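Garnix Production Register: Limited-Run Road Cars

Release of Nov 28, 2018

Summary

The Garnix Production Register is a dataset of limited-run road cars, compiled from build sheets, dealer allocation letters and owner declarations. It covers vehicles made in small batches by established manufacturers and by independent coachbuilders. Each record describes one car by chassis number, body colour, trim code, market of first delivery and dealer of first supply. The release contains 4000 records.

The Register is maintained by Garnix at its Illutton office. It is intended for club registrars, insurers, valuers and writers on motoring history.

Contents of the release

cars.csv holds one row per vehicle.
dealers.csv holds the names and towns of supplying dealers, with the years in which each held a franchise.
colours.csv matches paint codes to the colour names used in sales brochures.
sources.csv lists the document or declaration on which each entry rests.
CHANGES.txt records corrections made after the previous release.

The files are plain text, encoded in UTF-8, with commas as separators. Dates are written year first. Engine size is given in litres and odometer readings in kilometres. Readings taken in miles have been converted, and the original figure is kept in the column odo_original.

How entries are graded

Every row carries a grade. Grade A means that a factory build sheet has been sighted. Grade B means that the entry rests on 2 independent sources, such as an allocation letter and a registration certificate. Grade C means that the entry rests on an owner's declaration alone. Grade C rows should not be used to establish production totals.

Where a car has been re-shelled, the original chassis number is retained and the column reshell is set to 1. Cars converted from ordinary models to resemble a limited edition are excluded, whatever the quality of the work.

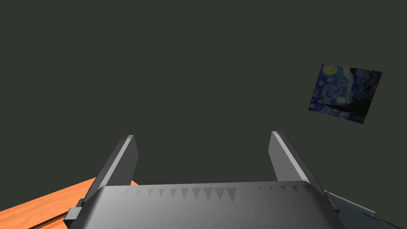

Does the Register show whether a car still exists?

It shows the last year in which a car was reported, in the column last_seen, and makes no finding on whether the car survives. A blank in that column means that no report has been received.

Known gaps

Coverage of the Vanhove coupés is incomplete. The importer's ledgers for the first 8 months of sale have not been located, and dealer allocations for that period have been left blank. The Sturkix estate is represented by 15 cars, all of them right-hand drive. Left-hand-drive examples will be added once their chassis numbers have been checked against the body plant's records.

Colour names for special-order paint follow the spelling on the build sheet, including obvious errors.

Privacy

Owners' names, addresses and current registration plates are not included. Requests to trace an owner will not be answered.

Corrections

Corrections should quote the chassis number and enclose a legible copy of the supporting document. Those received before the end of December will be considered for the next release. Original papers should not be sent by post.

Licence

The files may be copied and adapted for any non-commercial purpose, provided that Garnix is credited and the release date is stated. Commercial users should apply in writing to the Illutton office.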